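Posted in June by the Flodard Reader
14 comments | 32 shares

I finished the third Osum book at two in the morning and then lay there listening to the fridge, too wound up to sleep. So this is going to be one of those posts where I go on a bit. You've been warned!

For anyone who missed my earlier rambling: the Osum books are a set of four historical novels about a river town and the salt traders who run it, and they've only been available in English for a little while. Gachanja, a small press I'd never heard of before last winter, has been putting them out one at a time in these squat paperbacks with the soft covers that curl if you leave them near a window. I bought the first one because it was on the front table at Jatwood Books and it had a map in it. I will buy nearly anything with a map in it.

The first book took me a month. I'm not going to pretend otherwise. There are three families, two of them share a surname, and the author has a habit of calling people by their job in one chapter and by their childhood nickname in the next. I kept a bookmark in the family tree and another in the map and I still had to go back and read the wedding chapter twice. But somewhere past the flood I stopped looking things up, and I was reading it on the bus and in the line at the bank and once, I'm sorry to say, at a red light.

The third one is the best so far and I don't think it's close. It opens with the old salt master already dead, and for the first 60 pages everyone is arguing over who gets to carry the keys at his funeral. That's the whole plot for 60 pages! Keys! And I was gripping the book. Every single person in that courtyard wants something, and they're all being so polite about it. There's a moment where the younger daughter offers her uncle a cup of water, and you know from book two what it means in that house to be offered water before the elders, and I said "oh no" out loud to an empty kitchen.

I want to talk about the translation too, because I've read a couple of grumpy things about it and I disagree with most of them. The complaint seems to be that too many words are left as they were – the names of boats, the names of the different grades of salt, the forms of address between cousins. There's a glossary, but it's short and it leaves out half of what you'd want. I can see how that would bug a person. It bugged me for the first hundred pages of book one.

What I've come around to is that I learned those words the way the apprentice in the story learns them, by hearing them shouted at somebody else. By the time the boats go out in book three I knew which ones were heavy and which ones were fast without anyone telling me, and when the wrong one comes back up the river at dusk my stomach dropped. You can't get that from "a light boat of the southern type." I'd take the short glossary over that any day.

The jokes come through as well, and I'm told jokes are the hardest part. There's a tax collector who can't pronounce the name of the town he's taxing, and every time he turns up it's spelled a little differently. I laughed every time. I was still laughing the last time, and then two lines later I really wasn't.

A few gripes, to be fair about it. The type in the Gachanja edition is small and the inside margins are tight, so you end up cracking the spine to read the ends of the lines. The chapters have numbers and no titles, although the introduction mentions that the original had titles (and quotes one, and it's lovely, so now I want the rest). And the introduction itself gives away a death! Please, please skip it until you've finished. It's on the second page with no warning at all.

We did the first book at the Wednesday group in spring and it split the room pretty well down the middle. Half of us wanted to start the second one that night and the other half wanted a nice short murder mystery. We compromised on the nice short murder mystery. I've been reading ahead on my own ever since, and I've got a notebook full of things I'm not allowed to say until everybody catches up, which is partly what this blog is for.

Book four is supposed to come out before the end of the year. It's the long one, 541 pages, and it jumps forward 40 years, so I assume nearly everybody I care about will be old or gone. I'm dreading it and I've already ordered it. In the meantime I'm going back to the beginning to read the first one properly, now that I know who all these people are, and I'm going to do it with a pencil this time.
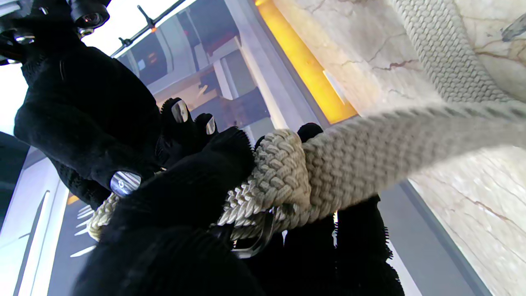

A comment from Marsh Wren came in on my last Osum post, and I'm copying it up here so it doesn't get lost: I had the opposite experience with the first book and loved the opening but got stuck after the flood, when the story moves upriver and leaves the salt yard behind. I put it down for most of a year. What got me going again was reading the wedding chapter aloud, slowly, with all the titles and greetings left in. It sounded like a real room full of people. After that I could hear who was talking even when the author didn't say. I do wish they'd kept the chapter titles, and I'd add that the map is missing the upper landing, where half of book two happens.

I went and checked the map, and it's true about the upper landing! I've penciled it in on mine, just above the second bend, going by the walk the brothers take in the rain. If you've got a better idea of where it should go, tell me. I also tried the reading-aloud trick last night with the funeral chapter and got as far as the cup of water before my voice gave out. It works really well for the uncle. He's much scarier out loud.

If you've read book three, come and find me in the comments, and put a spoiler note at the top if you're going to mention the boat. I'll be starting chapter one again tonight after supper.

14 comments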